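# Open Day at Frerichs, 11 Mar 2018

I went for the laundry. The leaflet promised "fabric care and household tasks," and I have a chair at home that has held clean shirts since the holidays.
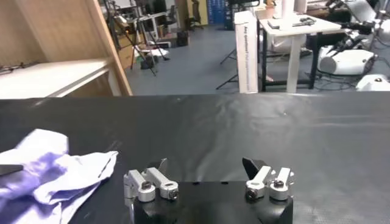 ## The folding room

Black table, lavender-and-white cloth in a heap, and behind it the sort of clutter that made me feel better about my own house. I have paid good money to see stately homes with less to look at.

Dörte Gerlach ran the session. She thinks most people fold badly for one reason: they start before they've found the corners. We were told to find the corners. It took me two tries and some help from a boy of maybe nine, who then folded his own into a tidy square and looked at me with pity.

Pale cloth on black is a good choice, by the way. At home I fold on a white bedspread and lose track of the edges completely.

## Upstairs

The Claleck talk was scheduled for 15 minutes and ran well past that. It covered drawer dividers. Venla Manninen, who gave it, is very much in favor of them, and by the end I had agreed to want seven.

Coffee was two dollars and tasted like it. The cookies were free and gone.

## Getting there

Take the Odance bus to the last stop and walk back past the tire shop. Parking is behind the building, but the sign for it faces the wrong way, so you only see it when leaving. Doors close at four. Bring a sweater for upstairs.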